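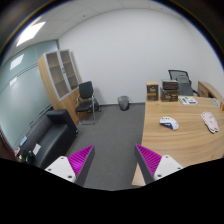 Zescombe has let the second-floor suite at Aerts House to the drawing office of Cirkov, the pump and valve maker, on a five-year term with a break at year three. The lease covers 415 square metres of net internal area, measured to the inside face of the perimeter walls. The suite is let part furnished, and the schedule attached to the lease lists each piece by room and by condition. In the managers' offices it covers the larger furniture, such as the tall light wood cabinet with glass doors above and solid doors below, its shelves still bare, and the black leather sofa near it. Chairs, wastebaskets and desk equipment are outside the schedule and may be moved or replaced without consent.

Home Lettings Fit-out Furniture Events Back issues Contact

Search this site Enter keyword Go

Filed under: Offices / Lettings and moves

25/02/2021

The arrangement follows a furniture survey carried out in December by Dinditz, the storage and reuse contractor. Dinditz recorded 2,899 items across the building, from boardroom tables down to coat hooks, and gave each a grade from A (fit for use as found) to D (recycle). Grade A and B pieces were offered to incoming tenants first. Anything refused goes to the Dinditz store, where it is held for six months before sale.

Cirkov took most of what it was offered. Its drawing staff need deep work surfaces more than they need storage, and the existing desks were found to be suitable after checks on height and on the fixings beneath the tops. The main exception was the run of steel plan chests in the north room. These were graded C, mainly for worn drawer runners, and were taken out before the keys were handed over.

Hortensia Cisternas, who manages the building for Zescombe, said the company had wanted to avoid stripping the floor back to a shell.

"The usual course is to clear everything, make good and start again," she said. "We asked what would be left to make good if the furniture stayed where it was. The answer was very little, so we left it."

The partition layout has been kept as well. The cellular offices on the west side retain their frosted glass screens, and the grey carpet has been cleaned and stays down. The ceilings are a standard suspended grid with square tiles and recessed light panels. Tiles with water marks were changed where a leak had been traced to a condensate pipe above the corridor. The pipe has been re-run at a steeper fall and fitted with an inspection point.

Power is by floor boxes on the open side and by wall trunking in the offices. Each circuit was tested and relabelled, and the old distribution schedule, which still referred to rooms removed in an earlier alteration, has been withdrawn. Cirkov will install its own data cabling from the riser cupboard under a licence to alter — the only such licence requested so far.

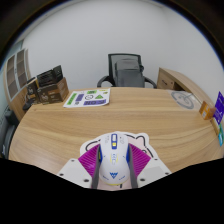
Vol. 12, No. 2 — p. 7

Desks in the managers' offices are of the broad type with a light oak grain and a curved front edge. The curve gives more depth at the middle of the top than a straight desk of the same footprint and allows a visitor to draw up a chair without meeting a corner. Dinditz notes in its report that the type is sound but awkward to move. The tops should be unbolted from their frames and carried on edge, and they should not be stacked face to face without a blanket between them.

Seating is treated separately. Mesh-backed task chairs are in use behind some of the desks, in one case with a grey cover or cushion over the backrest, and these remain the responsibility of the occupier. Small personal items are likewise left to the people who use them. A white mouse with blue sides and a yellow line at its base, sitting on a cartoon-shaped sticker mat, is not the landlord's concern, and the lease does not attempt to make it so.

The saving has been passed on in part. Zescombe will make a payment of 4,000 pounds towards Cirkov's cabling, and the tenant has in return accepted a cap of 3,000 pounds on any claim for defects in the furniture during the first year. After that, the pieces on the schedule are to be kept in repair by Cirkov, fair wear excepted, and handed back at the end of the term. A piece that fails may be replaced with one of similar size and finish from the Dinditz store.

Ms Cisternas said the same terms would be offered on the first floor when it becomes available, although the survey found more grade C furniture there and some rooms would need to be refitted. The loading bay in the rear yard will be shared between both floors. Deliveries over 500 kilograms must be booked through the building office, as the goods lift is limited to that load.

Cirkov expects its drawing staff to be working from the suite by the end of next month. Its test workshop is not affected by the move.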